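4.2 Covering and floor-marking rules for the trial cells

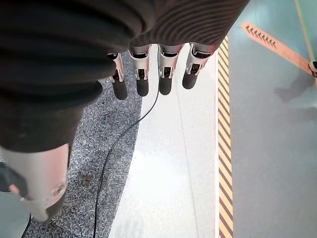
Figure 3. Covered four-finger-and-thumb hand over the marked floor, wrist camera.

The rules in this section apply to any hand that works within reach of a walkway. They were drafted at Stemano and revised after the first round of trials in June. Rule 1 requires a fabric covering over the back of the palm, closed at the wrist side, with the fingertips left free so that grip is not altered. In Figure 3 the ribbed covering ends above the fingers, and the silver-grey segments and black tips remain exposed, as the rule allows. Rule 2 deals with cables. A cable that leaves the covering should be held to the forearm at intervals of no more than 195 mm and should not touch the floor at any point in the task. The thin black cable in Figure 3 lies across the floor in a long arc and passes from one surface to another, and such a layout is scored as a fault under Rule 2 whether or not the hand is moving.

Rule 3 covers floor marking. The edge of a working area is to be shown by a yellow-and-black striped line, continuous along its length. Direction of travel may be given on separate tape of another colour, provided that the arrows can be read from the operator's position. Changes of floor surface do not count as marking, even where the contrast is strong, as between white tile and speckled stone.

Scoring was carried out from wrist-camera stills by two assessors working apart. Of the 2679 stills collected at the Emora and Lorker sites, 46 were set aside as unreadable. Disagreements were settled by a third assessor (J. MacAulay), who had no access to the earlier scores. The weighting of Rule 2 against Rule 3 follows Darwish and is discussed in Section 5.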